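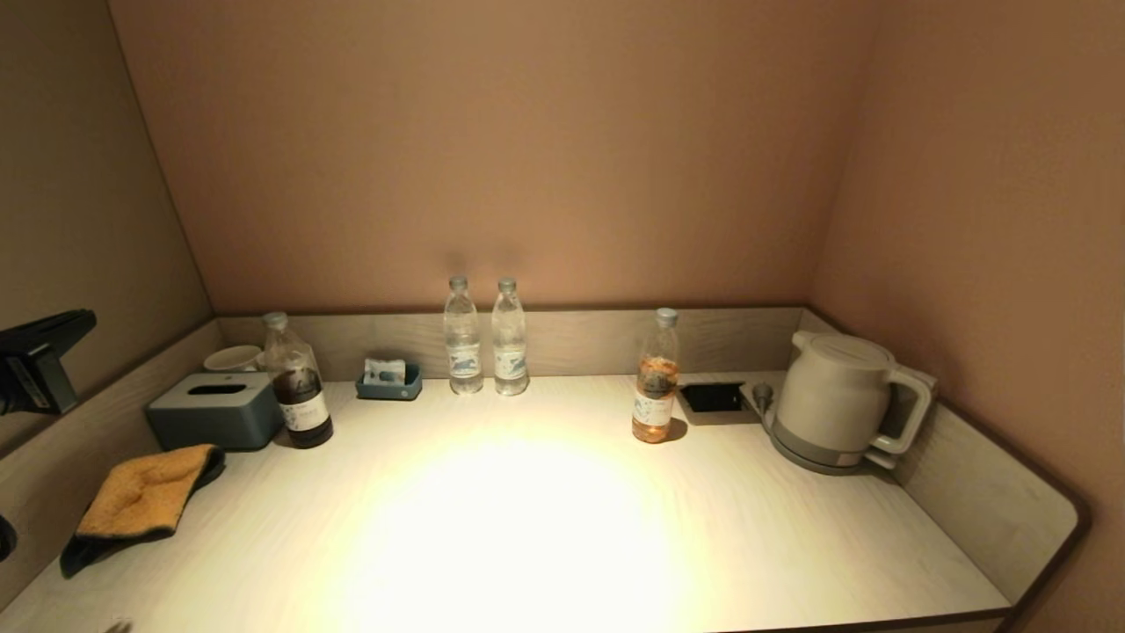

Does a sleep tracker help you sleep any better? Mine has given me a lot of numbers and the same bad nights.

By Esben Oddsson
May 11, 2023
4 min read

Day 30 with the Pesora band, and I've promised myself I'll write down what I think before I read the monthly report, so the report can't talk me into anything.

Went to bed at a decent hour. Woke up at three, lay there listening to the refrigerator, got back to sleep when it was already getting light. I felt lousy at breakfast. The app gave me a "recovered" badge and a little green leaf. Last week I slept like a stone for once, woke up hungry and cheerful, and it told me to take it easy.

So which of us is wrong? Dr. Þórarinsdóttir says I should go by how I feel at eleven in the morning and leave the rest alone. She also says to quit the afternoon coffee, and I notice I've spent a month wearing a rubber strap and haven't quit the coffee. The strap was easier.

The score goes up to 477. I have looked everywhere for why. The help page says it "reflects your whole night," and then there's a link to buy the better plan. I got 172 on the night I drove home from my brother's and slept five hours on the couch in my jeans. I got 109 on the night I went to bed early with a book and did everything right. I'd like to see somebody explain that one to me with a straight face.

Stamalon at work swears by his. (Everyone calls him by his last name, I'm not sure I know the other one.) He says I have to give it three months so it can "learn" me. Three months is also how long the free trial lasts, funny how that works out. He's sleeping great, he says, but he also moved out from over the bar in March.

Other things tried: magnesium, did nothing I could detect. The Grudska tea, tastes like a barn, got me up twice to pee. Socks in bed, maybe. Window open, yes, I think so, though it's been cooler too, so who knows.

I may keep the band through June, mostly to argue with it. No coffee after lunch starting tomorrow. Didn't manage it today, had a cup at four and it was good.

Later: read the report. It says my sleep is "trending toward balance." Going to bed.

12 shares
3 comments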